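Last updated: Sunday, October 8, 2023

Pre-session checklist, block pushing cell (Grivby)
Filled in by: Sandrine Brunet

1. Emergency stop pressed and released before the first run. OK.
Comment: the button on the operator side is stiff since July. It works, but please push until you hear the click.

2. Arm moves to home position at slow speed. OK.

3. Rod fixed tight in its mount. OK after correction.
Comment: I found a small play when I turned it by hand. Tightened and checked again after 9 runs, no play.

4. Rod height above the board. OK.
Comment: the tip must not press on the wood. If you hear scratching, stop the run and mark it as rejected.

5. Board does not slide on the pegboard. OK.
Comment: push each corner with one hand. Wipe the feet if the board moves.
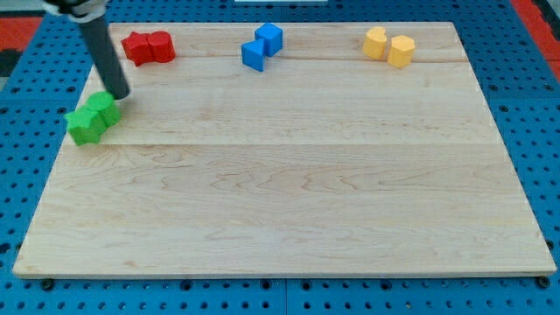

6. Blocks and start layout. OK with remark.
Comment: the learning system needs examples from many different starts, so the operator must not put everything back in the same tidy row after each run. A layout such as green star and cylinder lower on the left, with the red, blue and yellow pairs along the back, is accepted. Colours must be easy to tell apart under our lamps. Replace any block with a damaged edge.

7. Instruction text agrees with the recorded motion. Not OK.
Comment: I reviewed 257 recordings from the batch of 500. In 3 of them the operator began to push before the instruction was saved. They are removed from the batch. Please wait for the green line on the Drivitz screen.

8. Hands outside the cell while the arm has power. OK.
Comment: to reach a fallen block, pause first, also when it is very near to you.

9. Disk space and clock on the recording computer. OK.

Result: cell may be used. Item 7 to be checked again by the next inspector before the batch is sent to Hinrichs.

Related items
Rod and mount inspection
How to reject a recording
Operator notes, Gruveo cell

Contact: Sandrine Brunet, cell safety | © 2023 Grivby | Back to top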